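Right, a thread on light bulbs, because I've spent far too long standing in the bulb aisle lately and I have thoughts 💡

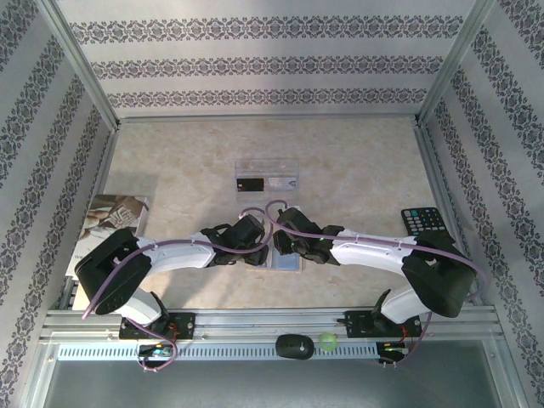

Two arms, almost touching in the middle.

1/ I work on the buying side for a small chain of convenience shops (Clendton, if you're local). Bulbs used to be the easiest shelf we had. People came in, grabbed a 60 watt, went home.

2/ Then LEDs came along and lasted for years, so of course the shoppers stopped coming. Our bulb sales in February were 378 packs across all the shops. Batteries beat that without trying!

3/ So why not drop them? Well, we did, in seven shops. And people were properly cross. When the kitchen light goes at nine at night you don't want to wait for a delivery.

4/ What's working is less choice. We went from 69 lines down to 24 (goodbye, odd little spotlights) and put the fitting in huge letters on the shelf edge. Bayonet or screw, big or small, done.

5/ Mottram was the first shop to try it and the manager there moved the bulbs next to the fuses and extension leads. Lovely idea, pinching it for Pokorard next month.

6/ Still stuck on smart bulbs though. They cost a fortune to stock and half our customers only want one that dims. Anyone selling them well in a small shop? Do you keep them behind the till or out on the shelf? Replies open, I'm all ears.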